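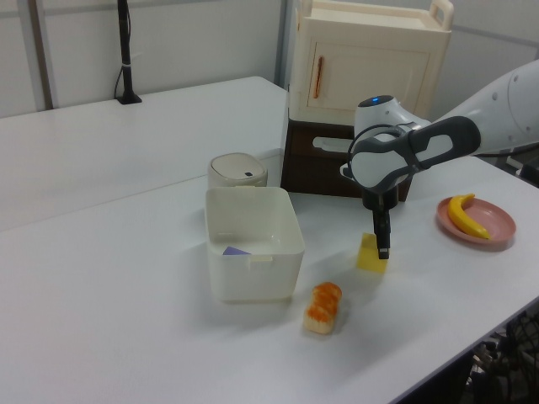

Arm back in service at Vemora after gripper swap

December 11, 2020

The tabletop arm at Vemora's Villanueva site is running again after 4 days down. Cause was a worn finger in the two-finger gripper — it had been closing a hair off center since June, and staff kept correcting for it in software. Last week the correction ran out of room.

The replacement set came from Jusunard. Both fingers were changed, not just the bad one, and the flange bolts were cleaned and retorqued. Then the slow part: new tool offset, new zero for the grip width, and a full pass over the table at low speed to recheck heights. Soft items like the sponge block go first becuase a bad height does no harm there. Toy food next, bin last.

Total bench time was roughly 6 hours. The old fingers had done 471 shifts, well past the change date in the maintenence log. Vemora says the log will now flag the part early, and a spare set stays in the drawer.

Cables on the floor side are next on the list. They get tied up and rerouted before the arm goes back to full speed, so expect half speed until then. Flovano, which shares the time slots, has been told. Bookings lost to the outage will be moved, no need to resubmit.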